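The Table Is the Whole Kitchen: a talk with Despina Dumitrescu

When I rang to ask if I could come and speak with her about small kitchens, Despina Dumitrescu wanted to know first if I would be hungry. I said yes. It was the correct answer, because she does not like to talk about bowls and tables when there is nothing to put in them or on them.

She lives on the third floor in Lustovov, in two rooms, and for nine years she has written a letter to the readers of Korero about keeping house in a small space. The letter began with 39 subscribers, most of them cousins and people from her old job. Today it has 1,685. She reads every answer which comes back, but she replies only on Sundays, and some people wait a long time.

"I am not an expert," she told me before I had taken off my coat. "I had a large kitchen once, in Dobre, when I was married, and it was always untidy. Now I have a small one and it is untidy only until lunch."

Her kitchen has one window, a narrow cooker, a sink, two shelves and the table. There is no worktop in the usual meaning. Everything which other people do on a worktop she does on the table: she rolls dough there, she pays her bills there, she mends, she eats. I asked her if she never wished for something more practical.

"What is more practical? People write to me, they want to buy an island, a trolley, a board which comes out from the wall. I ask them, where is your table? And they say, the table is full. So the problem is not the board."

She laughed at this, and then became serious again and asked me to write it in a softer way, as some of those people are regular readers.

The table itself she bought from a joiner in Zanotthorpe who was closing his shop. He asked for 945 and she offered 100 less, and he refused and then carried it up the three floors himself. She oils it twice in the year, once in April and once before the winter, and she does not believe in tablecloths. A cloth, she says, hides crumbs and also hides what you should be looking after.

"With wood you see immediately. There is a ring, so somebody put a hot cup. There is a dry place, so it wants oil. I like that it complains to me."

Her method, if we can call it a method, is written on a card inside the cupboard door. It has few words. In the morning the table is cleared completely. During the day things may come to it, but each must have work to do. When the work is over, the thing goes back, or it goes into the bowl.

The bowl needs some explaining. In her letters it appears so often that readers ask about it by name, although it has no name. It is the place for whatever has not yet been decided: a key, a button, a receipt, a lemon.
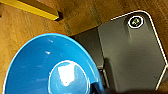 She chose blue on purpose. Her first bowl for this job was brown, almost the same colour as the wood, and for one whole winter she forgot to empty it. Blue she cannot forget. It also has to be open and rather wide, because in a deep jar the small things go down to the bottom and stay there for years.

"A bowl on the table must be empty in the evening," she said. "If it is empty, you sleep. If it is full, you must ask yourself what you did not want to do today."

I wanted to know if this is not a little severe. At my home there is a similar dish in the corridor, and I could not say when I last saw the bottom of it. She asked what is in it. I told her: coins, two pens, a thing from a bicycle. She asked which thing from the bicycle, and I had to admit that I did not know.

"You see, you already do not know. So you are keeping a question. Ask one person who knows bicycles, and then either it goes on the bicycle or it goes out."

We spoke next about colours, a subject on which she has changed her mind. In the first years of the letter she advised everyone to buy only white and grey, as it looked calm in photographs. She has stopped saying so. White things in a small kitchen, according to her, become one white heap, and you put your hand in the heap and take the wrong one. Now she likes that each object can be recognised from the door. Yellow is for things that are easily lost. Blue is the bowl. For dark things she has less sympathy, but she agrees that many useful objects are only sold in dark grey or black and that one must live with it.

"I will not paint them," she said. "One reader painted her kettle. She sent me the result and I did not know how to reply, so I thanked her."

By this time the soup was ready, a sour one with beans and lovage, and we moved my papers to a chair. I noticed that she did this before she brought the plates, and that she did not put my papers on top of other papers. I mention it because it is exactly what she tells people in the letter, and I had been a bit curious whether she does it when a guest is there.

While we ate I asked which mistake she meets most often. She thought about it through half a plate.

"Sorting too early. They decide on Saturday to put the kitchen in order, and they buy boxes. Twelve boxes! Then they have to find things for the boxes. First you must live with the things on the table for one day, all of them, and look at which ones your hand goes to. The rest can have a box, or can have another owner."

She advises against doing this with a whole kitchen. One drawer is enough for a day. It goes out onto the wood, all of it, and is spread so that nothing lies upon another thing. She works from left to right because she is right-handed, and says that left-handed readers should of course turn it round. Greasy things are washed at once. Then each object is held for a moment, and here she was careful to explain that it has nothing to do with feelings.

"I hold it to see if it is broken. People keep many broken things because they never pick them up."

Her daughter, who lives in Zanotthorpe and has a big kitchen with doors that close by themselves, finds all this old-fashioned. They have an agreement not to discuss it on holidays. But the daughter has taken one habit from her mother, the wiping of the table with a damp cloth and then directly with a dry one, always along the grain. Despina was quite proud when she told me.

I asked also about washing the bowl. Many readers, it seems, use such bowls for years without washing them, as no food is in them, or only a lemon. She washes hers each Friday with the glasses, in warm water and with very little soap, and dries it well on the underside. A wet foot on an oiled table leaves a pale ring, and then you need fine sandpaper and a free afternoon.

"And do not drag it. Lift it. I say this in every second letter and I know that they drag it."

The next letter will be about shelves, and she is not looking forward to it. Shelves are for her a kind of table where one cannot sit, and she has never found much to say about them. A reader from Dobre has sent a long message with measurements and a drawing, and asks for advice on the space above a door. Despina thinks that the space above a door should be left in peace, but she is trying to write it more kindly.

Before I left she gave me a jar of the soup and looked for a lid. It was in its place, on the second shelf, to the left. She wrote the day on a piece of paper tape and pressed it on the glass, and told me to return the jar, with the lid, on my next visit.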